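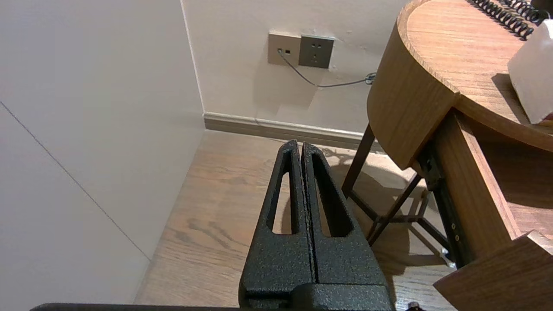
How long should I leave a new wooden floor before oiling it again?

Give it a full year if it was oiled properly at the start, then go by how it looks. Dull patches by the doorway mean it wants a coat, whatever the calendar says.

hnatiuk_floors wrote:
Seconding the year. I did our back bedroom in March and I'm still grinning every time I walk in barefoot! Pale oil, two thin coats, buffed with an old cotton sheet. The tin said 20 square metres and it went a bit further than that.

Zohreh Asadi wrote:
Lovely stuff, oil, but a year is too long for a room that gets proper sun. Ours faces south and by the end of summer the strip under the window looked thirsty. I go over that bit every six months and leave the rest alone. Takes me less time than hoovering the stairs.

prultside_pete wrote:
Doesn't that leave you with a darker strip though? I tried patching in the hall and you could see the join from the front door. Ended up doing the lot.

Zohreh Asadi wrote:
Not if you feather it out with a nearly dry cloth and stop at the edge of a board. Never stop halfway along one. And wipe off far more than you think you should.

hnatiuk_floors wrote:
The wiping off! Yes! First time round I left it to "soak in" overnight and it went like flypaper. Had to scrub it back with a white pad and start over.

Folasade Adeyemi wrote:
I'm going to be the awkward one and say hard lacquer. We had 170 quid's worth of oil and pads through the house in the time my sister's lacquered floor needed a damp mop. She has two boys and a spaniel and it still looks great.

prultside_pete wrote:
Until it scratches. Then it's the big sander and everybody sleeping at your mum's.

Folasade Adeyemi wrote:
Eleven years, Pete, and no sander yet. I do agree oil looks nicer. I just like my Saturdays.

Zohreh Asadi wrote:
Fair enough, and it suits some houses. For me the whole pleasure of oil is that you can mend a small bit on your knees with the radio on. One thing for the original question: lay the used cloths flat outside to dry, don't ball them up in the bin. They can heat up and catch fire.

hnatiuk_floors wrote:
Good shout. Mine go over the fence rail. Also felt pads under the bed legs, and change them when they get gritty.

Comments (3)

mags_in_estska: Did my landing this way at the weekend and it's gorgeous, so pleased. Didn't know about the cloths.

Tom R: Does any of this work on a floor that's been waxed before?

mags_in_estska: Wax has to come off first Tom, white spirit and a lot of rags. Windows open.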